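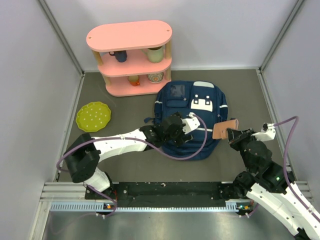 School assembly bookings - who are you using this year?

bellows_and_reeds
Posted 6th August
Ok so I've been handed the performing arts budget for our elementary, K-5, 142 kids in the lower grades and a bit more than that upstairs. Need 4 shows between now and spring break. Last year's person left me a folder with one flyer in it. One.

Looking at Amura (shadow puppets, two performers) and Dillau, the drumming people. Anyone had either? Also do you book direct or go thru Trostico? Their fee made me blink.

papertheatre
Amura yes. Had them in December. Kids were silent for 45 minutes, even my second row. They need a real blackout though, ask about your gym windows before you sign. We taped up black paper the night before and it still leaked.

gradethreeforever
Dillau is fun but LOUD. Book it for the afternoon. Do not book it next to anyone's testing. Ask me how I know.

tallow
Disagree on afternoon. By 1:30 ours were fried and the drumming just tipped them over. Morning, right after attendance, then let them go outside.

gradethreeforever
Different kids I guess. Ours were worse in the morning.

bellows_and_reeds
Gym has windows down one whole side, so maybe puppets in the music room, two sittings? Would they do two for one fee?

papertheatre
They did a second show same day at half rate for us. Get it in writing. The email said one thing and the invoice said another, took weeks to sort out. 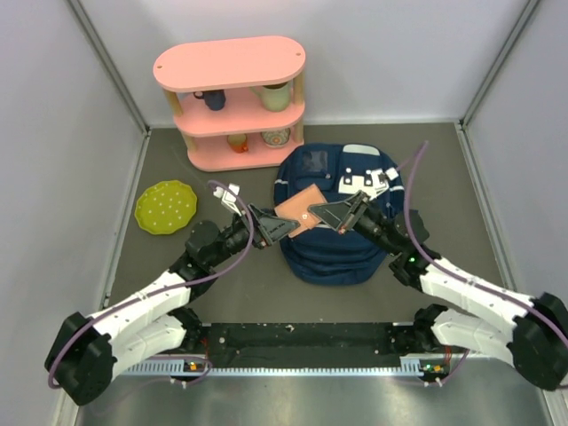
Lower School Arts Team

mod_quill
Moved this from General to the arts team board, more of you will see it here. Please keep actual quotes from artists to PM, totals are fine.

stagedoor_left
On Trostico - I'd pay the fee. They handle the insurance paperwork and the background checks, and when our storyteller got sick they had a replacement by lunch. Our total last time was $1,026 with the fee in it, one performer, two shows, study guide included. Mileage extra.

tallow
That's a lot for one storyteller?? We booked direct and paid way less. Insurance form took me ten minutes. Half the artists on Trostico have their own sites, just email them.

stagedoor_left
Ten minutes if your district takes their form. Mine doesnt. Mine wants original certificates, mailed, and then loses them.

tallow
Fair. Still think it's steep.

kiln_no_2
Nobody's mentioned workshops. I'd drop one of the four assemblies and put the money into a residency, even a short one. We had Xiong Paper Studio in for four mornings, fifth grade only, and they made a whole scroll that's still up in the front hall. Assembly is over in an hour and they've forgotten it by Friday.

papertheatre
Not sure thats true. Mine still do the fox voice from the puppet show. Every day. Please make it stop.

kiln_no_2
Ha ok. But they didn't MAKE anything.

gradethreeforever
Residency only hits one grade tho. Our parents complain if every grade doesn't get something. Assemblies are easier to defend at budget time.

bellows_and_reeds
This is great, thank you all. Leaning - Amura x2 sittings in the music room, Dillau in the morning (sorry gradethree), third slot a storyteller, and I'll ask Xiong what a short residency costs in place of the fourth. Does anyone know if they do clean up? Our custodian has opinions about glue.

kiln_no_2
They brought their own floor cloths. Sinks were on us. Book a room with a sink.

stagedoor_left
And check the state arts council page for touring grants before you sign anything, most of them want the application in before the contract date. Missed that one myself two years running.

bellows_and_reeds
Did not know that. Looking now. Will post back when I have dates.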